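Quiénes somos

Itton es una academia de idiomas para adultos. La abrieron Shobha Alva y Edin Janevski en un primer piso con tres aulas, y hoy damos clase de español, inglés y alemán a 200 alumnos repartidos en grupos de siete como máximo.

Shobha lleva la jefatura de estudios y prepara las pruebas de nivel. Edin se ocupa del alemán y de los cursos para empresas. Con ellos trabajan Shagufta Talpur, profesora de inglés, y Zarmeena Rind, que coordina los grupos de español para recién llegados y atiende la secretaría por las tardes.
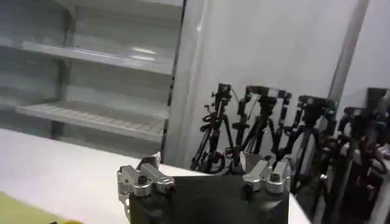 Los cursos empiezan en octubre y en febrero. Cada nivel dura 40 horas, con dos sesiones por semana, y termina con una entrevista individual con el profesor. No hacemos examen final salvo que el alumno lo pida - normalmente porque se lo exige su trabajo. En diciembre cerramos dos semanas y las clases de ese periodo se recuperan en enero.

Usamos manuales de editorial hasta el nivel intermedio. A partir de ahí trabajamos con materiales propios: artículos de prensa, contratos, correos y grabaciones de radio.

La matrícula se paga una sola vez y sirve para todos los cursos siguientes. Las mensualidades se abonan por transferencia o en secretaría. Quien deja el curso antes de la tercera clase recupera el importe completo del mes.

Secretaría abre de lunes a viernes, de 16.00 a 20.30. Para la prueba de nivel hace falta pedir cita.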